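Keeping Household Legal Papers in Order

Residents who visit the Stunditen Legal Help Desk often arrive with a bag of unsorted letters. An adviser has limited time for each visitor, and a well-kept file allows more of that time to be spent on the problem itself. The following guidance may be used at any kitchen table.

Sort by matter first and by date second. Tenancy papers, benefit decisions, debt letters and court forms should each have a separate folder, with the newest item on top. Write the name of the matter and any reference number on the front of the folder in pencil.

Keep envelopes that show a postmark. A deadline to reply or appeal may run from the date a letter was sent, and the envelope may be the only proof of that date. Attach it to the back of the letter with a paper clip. Staples rust and tear the page when it has to be copied.

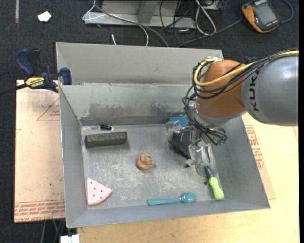

Do not write on originals. Notes should be made on a copy or on a separate sheet, signed and dated by the person who made them. After a telephone call, record the time, the name of the person spoken to and what was agreed.

Paper should be stored in a dry cupboard, away from the stove, the sink and any outside wall. Damp sheets may be laid flat between clean white paper towels under a heavy book. Change the towels every 2 hours on the first day. Do not use an iron or a hair dryer, as heat can erase the print on receipts.

Signed agreements, court orders and proof of identity should be kept for as long as they may be needed. Before discarding anything else, ask an adviser whether the matter is closed. Papers that carry an account number or a signature should be shredded.

For an appointment, bring the folder for that matter only, together with a one-page list of events in date order. Visitors applying for help with fees should also bring proof of income and recent bank statements.

Questions about this guidance may be sent to Nawal Fahmy, Public Information, Room 10. Large-print copies are available from Yogesh Mittal at the front desk. The guidance is reviewed each August.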